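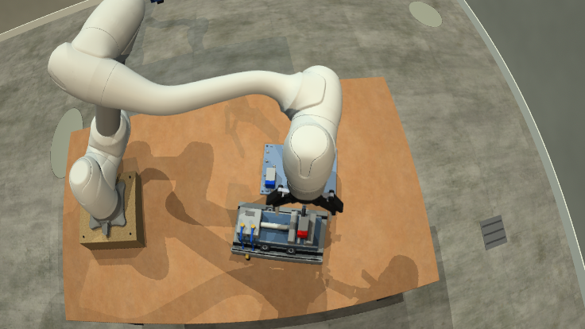 **Endico to open repair and swap shop in old Karakaya carpet showroom**

For immediate release. Endico, the household goods reuse firm, will open its first walk-in shop this October. Kettles, lamps, prams, chairs – bring it in, get it mended or swap it for something else. Doors open 9am.

The site covers 600 square metres over 2 floors. Repairs downstairs, swaps upstairs. Lift at the rear.
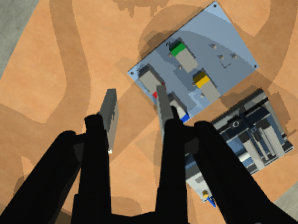 AMNESS, October – The firm has signed a lease on the former Karakaya showroom, empty for some years and well known localy for its green shopfront. The shopfront stays.

"People kept asking where they could just walk in," said Zawadi Swai, managing director. "We only did collections. Now there's a counter, a kettle and somewhere to sit."

Prices kept low. Small electrical repairs from £2, furniture by quote. Swaps free to members – membership £40 a year, half price for students and over-65s.
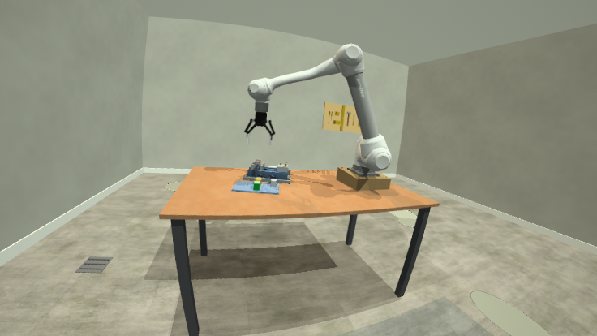
A trial run of weekend stalls took in 292 items. Mostly lamps and toasters. One accordion.

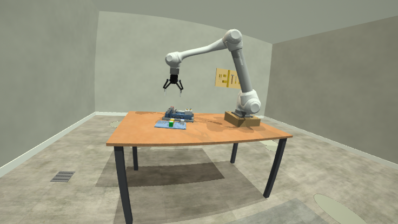

Reading time: 2 minutes

Szabolcs Bozsik, workshop manager, is hiring bench staff now. "Sewing machine experience very welcome, we get asked constantly," he said. Training given, part time hours availible.

Spare parts to be supplied by Zultex under a yearly deal. Parking behind the building, entrance by the side gate.

Interviews and site visits: ask for Zawadi Swai at the Endico press desk, mornings best.

ENDS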